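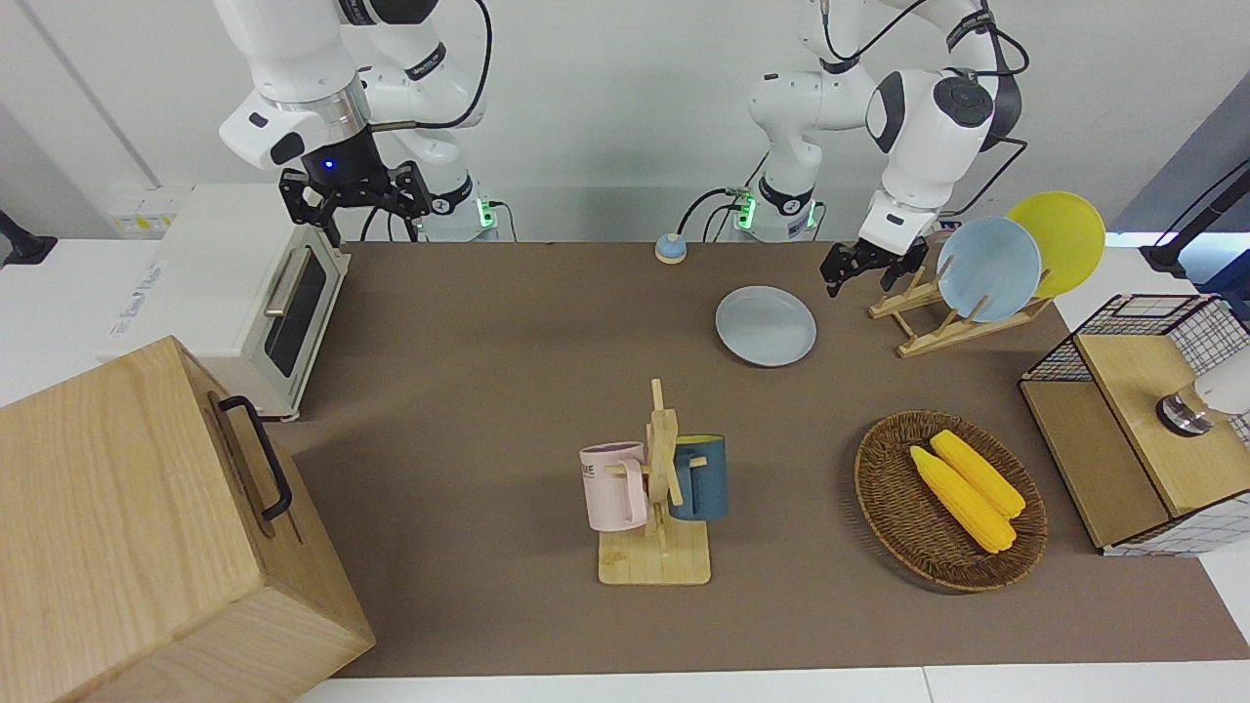 Ramalho Ring Archive is a hobby site covering independent professional wrestling promotions, mainly through scanned event programs, match cards and newsletters. It has been maintained by Kofi Mensah and Senyo Dankwa since the two merged their collections. Size comparisons on the site use household objects: a shipping carton listed as "small" is close to the bulk of a toaster oven like the white one on the table, and a carton listed as "large" will not fit on a normal shelf. Last revised Dec 20, 2022.

What does the archive hold?
The catalog lists 3253 items. Of these, 2921 have been scanned and can be viewed in full. The rest have a catalog entry with title, promotion and condition only.

Which promotions are covered?
The two largest sets are Astmont Wrestling and the Skindunlow Hall shows. Smaller promotions are filed under the town where they ran most often. National companies are outside the scope of the site, except where their wrestlers appeared on a local card.

How are items numbered?
Each item has a promotion code followed by a running number. Numbers below 1000 are from Kofi's collection. Numbers from 1000 up are from Senyo's collection or were added after the merge. A gap in the sequence means a duplicate was removed. Numbers are not reused.

What resolution are the scans?
Programs are scanned at 600 dpi and stored as TIFF. The site serves a reduced JPEG. Newsletters are scanned at 300 dpi in grayscale, because most were photocopied to begin with.

Why do some match results differ from other sites?
Results are entered from the source named on the page. A printed card shows what was advertised, and substitutions were common. Where a newsletter report disagrees with the card, both are listed and the report is marked "R".

Can I search by wrestler?
Yes. The Halteo index, which replaced the old name list in April, links ring names to each other where one person used several. It currently has 2211 names. Masked wrestlers are indexed by ring name only unless the promotion itself printed the identity.

Can I use a scan on my own site?
Link to the item page and quote the item number. Please do not load images directly from our server.

Do you accept donations of material?
Programs and newsletters, yes. Send a list first with the promotion, year and condition. We do not take tapes, shirts or framed items.

How do I report an error?
Use the form at the foot of the item page. Corrections with a printed source are entered first. Corrections from memory are kept in the notes field.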